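Joltico Cell Safety
Inspection checklist with comments
Gripper cell, after the dropped part fault
Date of inspection: 4/25/23
Site: Studadano, small parts room
Control software: Ivton
Gripper supplier: Pakzad
Fault record: 1342

Reason for the inspection

The gripper opened by itself during a carry move and the part fell outside the tray. The person at the cell had one hand on the gate at this moment. There was no injury. The cell was stopped with the red button and stayed locked until this list was started. The same fault is in the log two times before, so we count 3 events in total. The first two were closed in the log with the word "reset" and no other comment. I ask that this is not done again.

Part A. Before entering the cell

A1. Main power locked and tagged. OK.
Comment: The tag was in place, but it was an old one and the writing was hard to read. Replaced.

A2. Gate switch stops the arm. OK.
Comment: Tested from both sides of the gate.

A3. Stop button reachable from the operator place. NOT OK.
Comment: A cart was standing in front of it. The cart is moved now. A line on the floor must be painted, so that the place stays free.

A4. Air or stored force released before hands go near the fingers. Not applicable.
Comment: The gripper is electric. Please take this line out of the next version of the list, it confuses new people.

Part B. Gripper

B1. Finger screws tight. OK.

B2. Cable to the gripper without damage. NOT OK.
Comment: The outer cover is worn where the cable passes the wrist. When I bent the cable by hand at this place, the signal was lost for a short time. I consider this the most probable cause of the fault. The cable has done 1135 hours by the log. The maintenance sheet does not give any limit for it.

B3. Gripper keeps its hold when the signal is lost. NOT OK.
Comment: This is the serious point. In the Ivton settings the action on lost signal was "open". It must be "hold". I do not know who changed it or when, the change history goes back only 33 days. The setting is corrected and I have put a password on this page.

B4. Grip force as written in the work sheet. OK.
Comment: The value is correct for the parts we run now. For the longer parts planned in May it must be checked again.

Part C. Grip test in the simulator

C1. Hold test with the upright wooden cylinder, two fingers, corrected setting. OK.

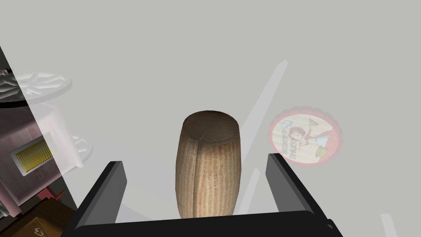 C2. Signal cut during the carry move. OK.
Comment: Repeated with the old setting also, and then the part falls in the same way as in the fault record. With the setting on "hold" the fingers stay closed until a person gives the release command. I remind everybody that the simulator does not know about a worn cable. A good result in C1 and C2 says that the setting is right, and it does not say that the cell is safe to run.

C3. Same test on the real cell at low speed. OPEN.
Comment: Waits for the new cable from Pakzad.

Part D. People and papers

D1. Operators know the release command. PARTLY.
Comment: The day shift knows it. The night shift was using the stop button to free a part, and this is wrong use. A short training is needed before restart.

D2. Fault log filled in completely. NOT OK.
Comment: See the first section. Each entry must have what the arm was doing, what was in the gripper, and where the person was standing.

Result

The cell stays locked. Restart is allowed only when B2, C3 and D1 are closed and signed. A3 can be closed after restart, but the floor must be kept free by hand until the paint is there. If the gripper opens by itself one more time after the cable change, do not reset it. Lock the cell, leave the part where it fell and call the safety office.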